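The Practice Room
A small Norwegian firm sells simulated homes for robot arms to train in. We spent a month with the starter package.

By Ronja Lindholm
11 Jul 2020
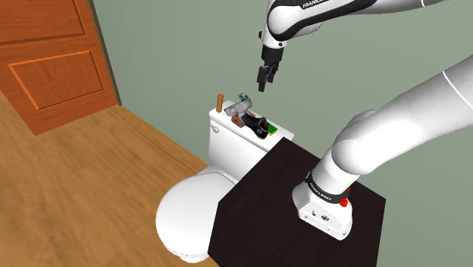 Clidbridge sells rooms. The customer gets a download, a license key and a set of small household spaces that exist only in software: kitchens, hallways, laundry corners, bathrooms. A simulated arm goes into the room, objects get scattered on whatever flat surface is available, and the arm tries to pick them up. Then the room resets and it tries again.

The starter package has 40 rooms and 200 objects. It costs $529 a year for one workstation, and the full library is priced by quote. We ran the starter package through most of June on an ordinary desktop with a midrange graphics card.

Installation took an afternoon, most of it spent on drivers. The manual assumes you have used a simulator before, and the chapter on lighting refers to a menu that was moved two versions ago. Support answered our email about it the next morning.

After that, things went quickly. You choose a room, a robot and a surface, and the program fills in the rest. The surfaces are the best part of the product. Most simulators we have tried put everything on a bare table. Clidbridge will use a table too, but it will just as happily use a windowsill, a stove top or the lid of a toilet tank. One of our bathroom setups had a Franka arm on a dark table reaching over the toilet, with a black shoe lying on its side on the tank and the edge of a thin green board tucked under the toe.

"People said the bathroom was silly," says Frøydis Engebretsen, who started the company with Birger Rønning. "But a tank lid is narrow and there's a wall right behind it. If your planner only knows open tables, you find out fast."

Our planner only knew open tables. On its first night it made 600 attempts across five rooms and did badly in the bathroom, mostly by swinging the elbow too close to the wall. We changed the clearance setting and ran the same rooms again, with better results on blocks and pegs. Shoes remained hard. The gripper would close on the side of the shoe and push it along instead of lifting it.

The objects vary in quality. Simple shapes behave well and settle the way you expect. Some of the odd metal fittings are harder to recognize on screen, and a few sink slightly into whatever they land on. Rønning says the collision models for those are being redone and that the update will be free to current customers.

Regula Tanner, an engineer at the packaging company Forsberg, has used the full library since last winter. She likes the resets and dislikes the export tool, which writes one enormous file per session. "I wrote my own script to split them," she says. "I'd have paid extra for theirs to work."

We had the same complaint. A long night of runs filled our spare drive, and the export can't be paused.

The closest competitor is Okeo, which costs less and has nicer lighting but comes with only tabletop scenes.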